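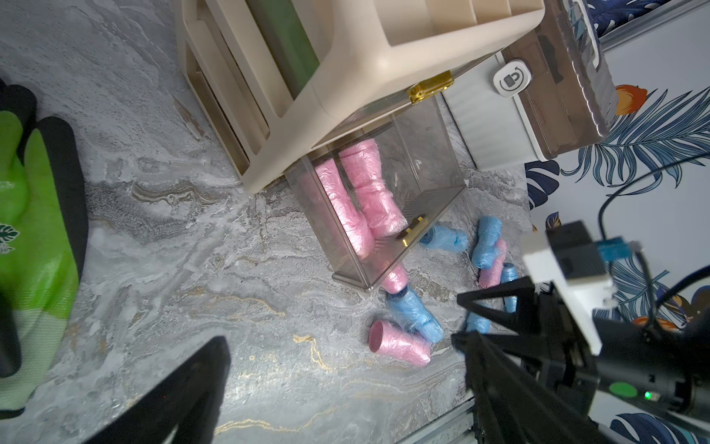 Let the small growers keep their tables at the orchid show

Every spring the orchid society in our town fills the leisure centre hall for a weekend, and every spring there is an argument afterwards about who should be let in. This year the argument has a proposal attached to it. From next season, anyone wanting a sales table would have to take a full bay, and a full bay costs 49 pounds a day. Half tables would go.

I think this is a mistake, and I say so as somebody who sells nothing and only goes to look and buy.

The case for the change was put to members on Thursday by Brayden Lapointe, who runs the floor plan. He made it fairly. Half tables are awkward to lay out, they block the route to the judging benches, and two of them bring in less than one trade stand. Larger nurseries such as Closano arrive with their own staging and are set up by eight in the morning. The half-table people turn up with trays in the back of a hatchback and are still unpacking when the doors open.

All true. But I can buy from Closano any week of the year. Their plants are healthy, well labelled and much the same as the ones in the garden centre. What I cannot get anywhere else is a division from a plant that a local grower has kept going on a north-facing windowsill, along with an account of how it was done.

Asnakech Mamo has had a half table for three seasons. She brings perhaps a dozen pots, mostly slipper orchids, and she will talk a buyer out of a plant if their house is too warm for it. I bought one from her, a seedling she calls Kassa, and it has flowered twice. The two I bought from a trade stand on the same day are dead. That was partly my fault, but I was given no advice on either of them beyond a printed card.

A full bay makes no sense for a grower like that. She would need to sell most of what she brought just to cover the fee, and she would have to fill a space four times the size of her greenhouse bench.

If the walkway is the trouble, move the half tables to the side room, where the raffle is now, and put the raffle in the foyer. If money is the trouble, put up the entry price a little. I would pay it – so would most people I queued with.

The vote is in July. Members who bought something from a half table this year should go along and say which plant it was, and whether it is still alive.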